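Okay a few of you asked about the table thing after I mentioned it Monday so I'm going to just do a thread. It's long. Sorry to the people who follow me for bike stuff.

1/ Background: I have a small round-ish white table next to the orange couch and it has been the eating table, the mail table and the homework table for way too long. We're doing snacks for people in November and I decided it was going to look like a place where somebody planned something.

2/ Budget was basically whatever was in the cupboard. No new dishes!! I made that rule out loud so my sister could hold me to it, and she did, twice, in the checkout line at Skirnero while I was holding a gravy boat.

3/ First thing I tried was a big tablecloth over the entire table. Hated it. The table is small and shiny and kind of cute and with a full cloth on it you could've been looking at a covered birdcage.

4/ So I pulled the cloth over to one side. Navy, kind of a nubby weave, covers the right half and hangs off. Left half stays bare and white. I walked past it maybe three times before I decided I liked it and then I REALLY liked it.

5/ Then napkins. I have the plain brown paper ones, and by "have" I mean I ordered from Rilgate without reading the pack size and there are 4,000 of them in my hall closet. We will be using brown napkins until I retire. They do look great on navy though.

6/ One clear plate on the white side, one white plate on the navy side, and the turquoise cup at the back because the couch is so orange that the table needed something to talk back to it.
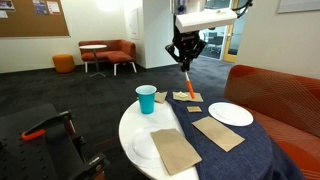
Kofi Asamoah says the half-cloth is going to slide off the second somebody's knee catches it, and to put a strip of that rubbery shelf liner underneath before company comes. He also wants it on the record that he would have gone with the full cloth.

7/ Kofi, noted on the shelf liner. I had a roll in the drawer with the batteries and I've cut a piece. The full cloth opinion I'm leaving where it is.

8/ Somebody else asked why the napkins aren't all the same size. Okay so I like them different! A big one goes by a plate, a little one goes by the cup, and the tiny square is for whatever tiny thing you end up needing to put down. Olive pit. Toothpick. The Rilgate box is all one size but I had leftovers from two other packs and some of them I just folded.

9/ The angles are on purpose too. I started with everything lined up square to the edge and it looked like a dentist's tray. On a round edge nothing is square to anything anyway, so I turned the long ones on the diagonal and quit fussing.

10/ The clear plate is the one I keep going back and forth on. On the white half it just about disappears. My sister set her keys on it without noticing it was a plate. Pro: looks very airy. Con: keys.

11/ I tried fixing that by putting the big brown napkin partly on top of it, so at least there's a brown rectangle telling you something is going on there. It helps. From the couch you still mostly see the napkin.

12/ Food so far is only me messing around. Something small and pale yellow on a brown napkin looks way nicer than I expected, and cheese is going to be on the list no matter what, so that works out. I want to do crackers too but crackers on a tan napkin are just beige on beige and I need to think about it.

13/ For spreading stuff I'm going with the orange handle. Close enough to the couch that it looks like I matched them. I did not match them. Please tell people I matched them.

14/ Cup update: I moved the turquoise cup to the front, to the middle, onto the navy, and then right back to where it started. Back left, on the white. On the navy it went kind of gloomy. On the white it's really cheerful, and nobody's elbow is over there.

15/ For the person who wanted to know where the cloth is from, it's Fagerlund, the one they call Skumia, and I've had it so long that I have no idea if they still make it. It was meant to be a throw for the foot of the bed. Washes fine on cold. Picks up every crumb in the county, so shake it out off the porch.

Where it's at as of this afternoon: 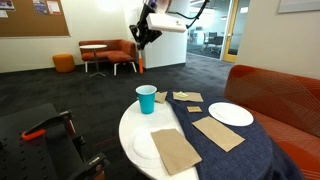 16/ Still to do. Shelf liner goes under the cloth tonight. I want a second cup but the only other one I own is a travel mug from my old gym. I want one plant, low, nothing anybody has to look around. And I need to figure out where people put their drinks once there's food on both plates, probably the windowsill.

17/ Also, a poll, because I can't decide and my sister has stopped answering. Clear plate stays on the white side, or clear plate and white plate trade places? On the navy you'd see it a lot better, but then the white one is on white and I think I've just moved the problem over.

18/ If you've done a half-cloth on a small table please send me yours, I want to see them. And if anybody within driving distance needs brown napkins, bring a bag.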